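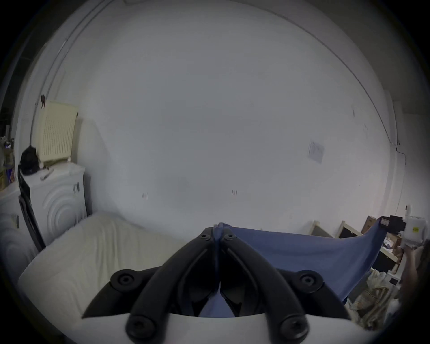 Where do you fold laundry if there is no table? On the bed, with the bed made first.

These notes go with the second practical in the household skills course. Read them before you come. The practical covers three things in this order: clearing the bed, folding dark clothes, and putting the folded stacks away. Ironing is in the next handout.

## Before you fold

Make the bed. The cover doesn't have to be perfect, but pull it up to the head and smooth out the big ridges with your forearm. A stack set down on a lump will lean, and then you fold it twice.

Sort by the drawer the item goes to. Most people sort by color before the wash and then keep those same piles afterward, so socks end up in with work pants and everything gets handled again at the dresser.

Anything with a damp waistband or damp pocket seams goes back on the rack. Feel the seams with your fingers. The flat parts of the cloth will always feel dry first.

If you use the Lustine spray on cotton, the bottle holds 500 ml and should last you the whole course. Spray from arm's length and let the cloth sit before you fold it. 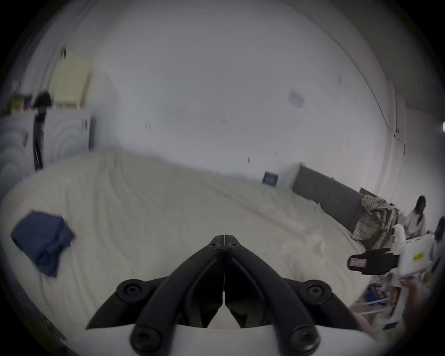

Requena, May

## Folding on a soft surface

Rui Leitão taught this part last term and most of what follows is from his board notes.

A mattress gives under your hands. On a table you can press a crease in, and on a bed you can't, so the folds need to be larger and fewer. Work near the edge, standing, with the item between you and the middle of the bed.

**Pants**

1. Hold by the waistband and shake once.
2. Lay one leg on the other, seams together.
3. Push the crotch point back in so the long side is straight.
4. Fold hem to waistband, then in half again.

**Shirts and tops**

1. Lay face down, collar away from you.
2. Bring each side in to the middle of the back, sleeves flat on top.
3. Fold up from the bottom in two turns.
4. Turn it over and square the collar.

**Large pieces** - sheets, blankets, throws. Get a second person if you can. Each takes two corners, pulls until the cloth stops sagging, and walks in. Alone, fold it over the headboard first and work down from there.

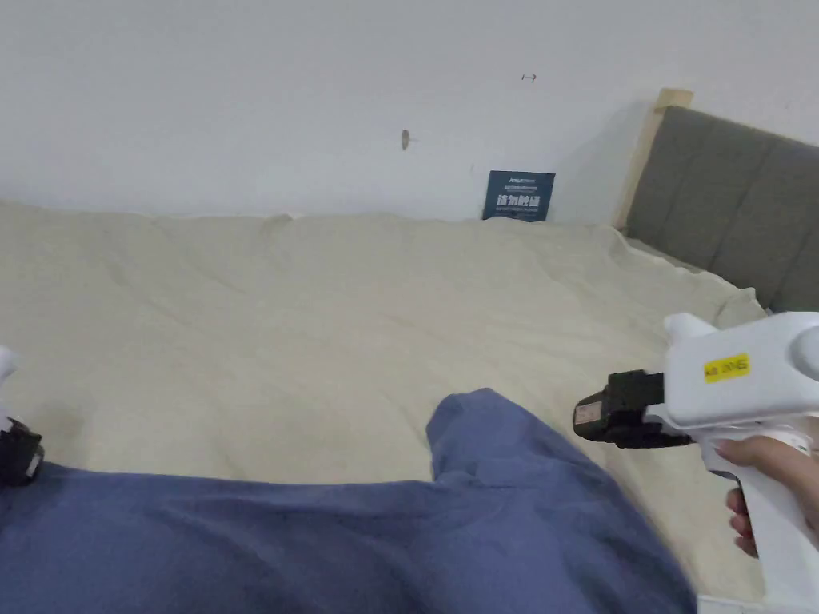 Dark cotton shows lint, and a pale cover will hand over plenty of it. Brush the item before the last fold, while most of it is still open. Jayanthi Shenoy keeps a dry sponge for this and it works as well as the sticky rollers.

## Putting away

Carry stacks with one hand under and one on top. Heavy items go at the bottom of the drawer. Don't fill a drawer so full that you have to press down to shut it - that puts back every crease you took out.

## For the practical

Bring two pairs of pants, one long-sleeved top and one item you find hard to fold. We meet in room 400. Shoes off at the door, please.

Questions about missed sessions go to Zoila Huanca.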